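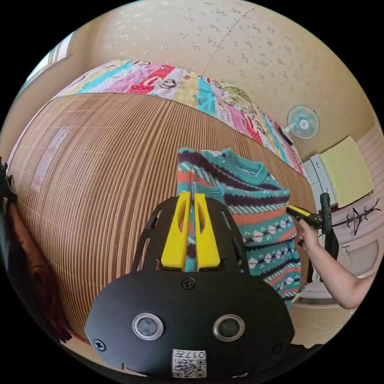 A patterned jumper on the bed, with one sleeve folded across the middle.

Home Opinion House and Garden Letters Archive Contact

Leave the jumper on the bed

Friday, August 27, 2021

By Nelli Mäkelä

I want to argue for folding knitwear on the bed, slowly, one piece at a time, and for keeping it flat afterwards. I know how small a subject it is. I have lived in Stullcombe long enough to have read letters in these pages on the correct height of a hedge, so I think there is room for it.

The case against me is easy to make. Most people now hang everything. A hanger takes two seconds, the wardrobe door closes, and the bed is free to sit on. My neighbour Joonas Leinonen hangs his socks, in a sort of ladder of clips, and he is never late for anything. If you have a rail and forty hangers, why would you spend a Sunday evening bending over a mattress?

My first answer is the wool. A jumper is heavy for its size and it is held together by loops, and loops give. Put one on a hanger in August and by the time you want it the shoulders have grown two little horns and the hem has dropped. You can steam the horns out, more or less. The hem is harder. I have a grey one that I wore to my first job at Hirkama and then hung up for three winters, and it now reaches places it was never meant to reach. I wear it to clean the oven.

A patterned jumper suffers more than a plain one. Take one with bands going round it, teal and navy and coral orange and white, with small diamonds and dots and a zigzag or two. The whole look of it depends on those bands lying level. Once the shoulders have pulled, the rows near the neck begin to smile, and then the rows below them do it too, and you have a garment that looks tired even when it is clean. Folded, the bands stay where the knitter put them.

The second answer is the bed itself. People fold on their knees, on the arm of a sofa, against their own chest with the chin holding the collar. I did it that way for years. You can't see what you are doing and you can't let go. A bed is the largest flat surface most of us own and it stands at a reasonable height for anyone who isn't very tall. You can lay the body out, bring a sleeve over, let go of it, look at it, and move it again if it has gone on crooked. Nothing slides off.

I should say that the surface matters, and here I part company with people who fold on a duvet. A duvet sinks. You press down on the wool to smooth it and the whole thing dips in the middle and comes back up with a wrinkle in it. A woven sleeping mat is far better. The thin slats of bamboo or rattan are firm enough to smooth against and they don't shed fluff. In our house the mat goes on the bed when the nights get warm and comes off again some time in the autumn, and I have noticed that I fold more neatly in summer than in winter. The quilt gets pushed up to the top while I work. Ours has been through so many washes that it will stay wherever it is put.

Sointu Turunen, who taught me to do this properly, does not agree with me about the mat. She says the slats can catch a loose thread, and she puts an old sheet down first. I have never had a thread catch, but she has been knitting far longer than I have and owns better jumpers, so I pass on the warning.

Her way of folding is the one I use. Lay the jumper out and get the collar straight before anything else. If the collar is crooked the fold will be crooked, whatever you do afterwards. Bring one sleeve across the middle, cuff and all, and don't pull it. Then the other. Bring the sides in a little if the shelf is narrow. Fold the hem up to the chest, and then over once more, and stop there. Three folds up the body is one too many for thick wool and gives you a brick that falls over.

She smooths with the flat of her hand from the collar down, and always in that direction. I asked her once whether it made any difference and she said she had never tried it the other way.

There is a fashion for rolling, and I ought to deal with it. Rolling is fine for a suitcase. It is fine for T-shirts in a drawer, stood on end like a row of files, and I do that myself. But a rolled jumper takes up as much room as a loaf, and it unrolls whenever you take out the one beside it. Onni Hirvonen rolls his, and wrote to me at some length about it after I mentioned this subject in April. He keeps them in a deep box under the stairs. I have seen the box. I could not find the blue one in it and neither could he.

The more serious objection is about time. A person with small children and a full basket does not want to be told to lay each thing out and consider it. I accept that, and I am not asking for it. Pillowcases don't need considering. Nor do pyjamas, or school shirts that will be pulled out again in the morning and worn under something else. Put them away however you like. I am talking about the handful of heavy things in each house that cost a good deal or were made by someone, and that are supposed to last. For most of us that is one shelf.

And the time is not so long as people think. Ruba Aoun, who runs the mending table at the Pelkonen hall, told me she gets through a family's winter woollens in less time than it takes to boil potatoes. I am slower. I like to stop and look at the cuffs, which is where knitwear wears out first, along with the elbows. A ribbed cuff that has started to go will show a thin place along the edge well before there is a hole, and a thin place can be run over with matching yarn in an evening. A hole is a different job altogether. You will not notice a cuff while you are pushing a hanger into a neck. You notice it when you have laid the sleeve across and your hand is on it.

That is really my third answer, and the one I care about most. Folding is the only time many of us look at our clothes. We look at ourselves in them, in the mirror, and we look at them for stains before they go in the wash. But we don't often see the thing whole, with the pattern going right across it. I had owned one of my own jumpers for years before I saw that the diamonds on the back didn't quite match the diamonds on the front. I was folding it at the time. I suppose the knitter knew and let it go.

I would not press this too far. A jumper is a jumper, and there are weeks when mine sit on the bed in a heap until bedtime and then sit on the chair. I have slept beside a pile of them. The shop that used to sell yarn in Dedska had a sign telling customers to treat wool like a friend, and I never went in without wanting to take it down. Wool doesn't need a friend. It wants to be clean and dry and put somewhere flat, with nothing too heavy on top.

On that last point people do go wrong even when they have folded well. They make a stack as high as the shelf allows and then wonder why the bottom one has creases pressed into it. Put the thickest at the bottom and keep the pile low enough that you can lift it all with two hands. If there are more jumpers than that, start another pile. If there is no room for another pile, there may be too many jumpers, but I leave that to you. I have had that conversation in my own house and I did not come out of it well.

Moths I will not go into. I have more than 200 words of notes on moths and the editor has asked me to save them.

What I would like is for somebody to try it with one jumper this weekend. Choose the best one you have, or the one with the most pattern. Take it off its hanger, clear the bed, push the quilt up out of the way and lay it down. Straighten the collar. Bring the sleeve over and have a look at the cuff. If you still prefer the hanger after that, put it back on the rail, though I would use a padded one, and I would check the hem again at Christmas.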